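# Six months with the Daltier fitted sheet set

I've slept on the same scratchy sheets since college, so when my sister-in-law Carys sent me a link to the Daltier set I gave in and ordered the queen.
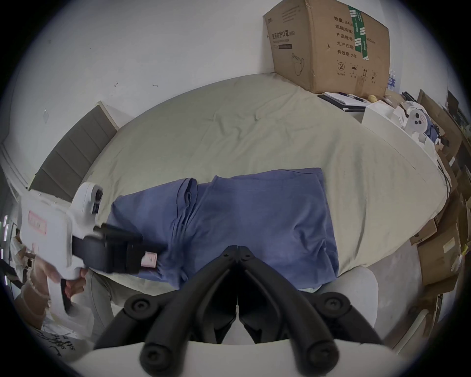 *The fitted sheet on our bed, with a blue top on it.*

First off, the price. I paid $49 on sale, and for that you get the fitted sheet, a flat sheet and two pillowcases. The box says 300 thread count. I don't put much stock in thread count anymore (I once had a set that claimed way more and it pilled in a month), but these feel nice – kind of crisp at first, then softer after three or four washes.

The big thing for me is the corners. Our mattress is tall, plus there's a topper, and every sheet I've owned pops off by 2 a.m. The Daltier elastic goes all the way around and it has stayed put, even with a dog who digs before she lies down! Getting the last corner on is a bit of a wrestle, though. I start at the head end now and that helps.

What I don't love: they wrinkle. A lot. If you want that smooth hotel look you'll be ironing, and I'm not ironing a sheet. The pillowcases also came out of the dryer a little shorter than they went in, so buy the king size if your pillows are puffy.

Color is true to the website, a soft greenish beige, and so far it hasn't faded. I wash on warm and tumble on low.

I looked at the Jidia set too, but it was final sale only and I'm picky about returns.

Four stars from me. I've got a second set in my cart for the guest room, waiting on the December sale.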